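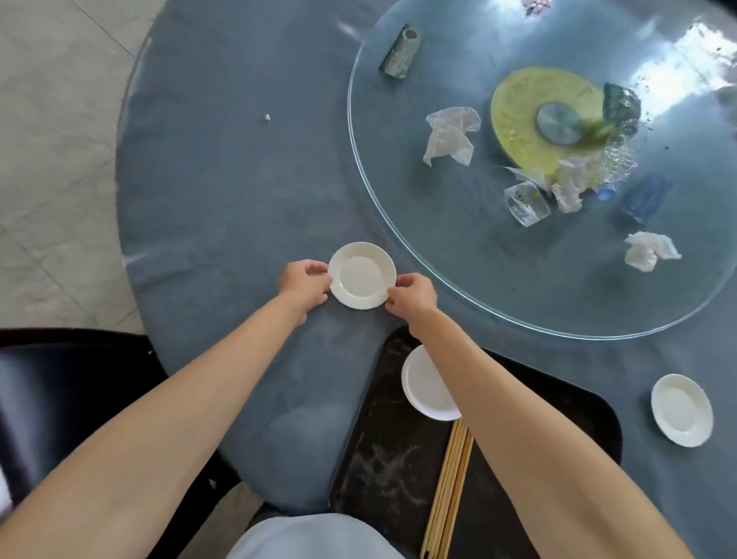 Quel moteur faut-il pour l'épaule du bras, si l'on veut garder l'alimentation actuelle ?

Un pas à pas avec réducteur suffit, à condition que l'avant-bras complet reste sous un kilo. Le mien pèse 783 grammes avec la pince et les câbles, et l'épaule le tient à l'horizontale sans perdre de pas.

Bonjour Darius, bonjour à toutes et à tous,

Je réponds dans l'ordre à ton message, que je laisse en citation pour ceux qui n'ont pas suivi le fil depuis le début. Je m'excuse par avance pour mon français technique, je traduis parfois les mots des notices un peu trop fidèlement.

Darius Manole a écrit :
> Bonsoir Stela,
> J'ai lu ton compte rendu sur le bras Tudose et je voudrais construire
> le même à la maison, pour débarrasser une table après le repas.
> Trois choses ne sont pas claires pour moi. Le moteur de l'épaule, tu
> l'as changé ou non ? La pince, est-ce qu'elle peut prendre une
> soucoupe par le bord ? Et les baguettes, tu les prends une par une ?
> Chez nous la table est ronde avec un plateau tournant en verre, donc
> je crains aussi pour la caméra.
> Merci d'avance,
> Darius

Pour le moteur, voir plus haut. J'ajoute seulement que l'ancien chauffait beaucoup et que je l'ai gardé pour la base, où il travaille peu. Le bras a maintenant 6 axes, la pince non comprise.

Pour la soucoupe : prise par le bord, cela marche si un doigt passe dessous. La difficulté est de le glisser entre la nappe et la porcelaine. J'ai limé l'extrémité du doigt inférieur en biseau et collé une bande de silicone sur l'autre. Sans le silicone, la soucoupe pivote dans la pince dès que le poignet s'incline. Lavanya Menon a proposé de pousser d'abord la soucoupe jusqu'au bord de la table et de la saisir là où elle dépasse. C'est plus sûr pour les doigts, mais moins sûr pour la vaisselle. J'ai essayé avec une assiette en plastique et je ne suis pas encore passée à la porcelaine.

Pour le plateau en verre, ta crainte est fondée. Les reflets trompent la mesure de profondeur et une bouteille transparente couchée sur le verre disparaît presque complètement. J'ai baissé l'exposition et j'ai placé la lampe de côté, avec un papier calque devant. Les mouchoirs froissés, au contraire, sont bien détectés, et la pince les prend sans réglage particulier. Les emballages brillants me donnent encore un résultat sur deux. 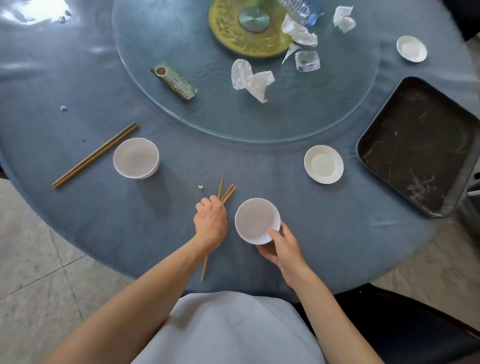 Faut-il prendre les baguettes une par une ou en paquet ?

En paquet, dès qu'elles sont à peu près parallèles. La pince se ferme lentement jusqu'à ce que le courant du servo monte, puis elle s'arrête. Si une baguette reste de travers, le programme rouvre la pince et recommence avec un angle différent.

Le seuil de courant est à régler chez toi, il dépend du servo et de la longueur du câble. Sur la carte Pellero, les servos de la pince sont alimentés en 5 volts par une ligne séparée. Je te conseille de faire pareil : au début j'avais tout mis ensemble, et la carte redémarrait à chaque fermeture.

Les bols sont pour moi le point faible. Je les prends par le bord, vides uniquement, et je les incline un peu avant de les lever. L'empilage, je ne l'ai pas encore écrit. Bronisława Kubiak a commencé un programme pour cela à l'atelier de Ratport, peut-être qu'elle voudra le partager ici quand il sera lisible (ce sont ses mots).

Les fichiers du doigt en biseau sont dans le dossier commun, sous-dossier « pince », version 6. Ne prends pas la version 5, le trou de l'axe est trop petit et il faut le reprendre à la perceuse.

Je serai à l'atelier lundi soir. Si tu viens avec ton moteur, nous pourrons mesurer le couple sur le banc.

Bien cordialement,
Stela Coman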